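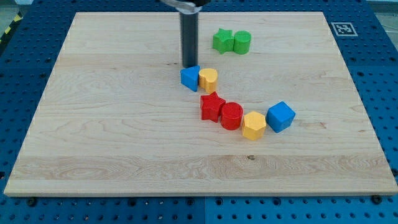 Shapes you can hold

A shape drawn on paper is flat. You can measure how long it is and how wide it is, but it has no thickness. A block is different. It has thickness too, so we call it a solid shape, or a 3D shape.

Many solid shapes are named after the flat shape at their ends. Stand a block up and look down at the top.

Cylinder
The top is a circle. The side is one curved surface that goes all the way round, so a cylinder can roll.

Triangular prism
The two ends are triangles. Between them are three flat sides, which makes 5 faces altogether.

Hexagonal prism
The ends have six sides each. Bees build cells with this shape, and they fit together with no gaps.

Cube
All six faces are squares of the same size. Turn a cube onto any face and it looks the same.

Stars and hearts can be solid shapes as well. A star block with five points has ten narrow sides - 2 for each point.

Colour does not change the name of a shape. A red star and a green star are both stars.

Try it yourself
Put some blocks in a bag and feel one without looking. Does it have corners? Is any part of it curved? Say its name, then take it out and check.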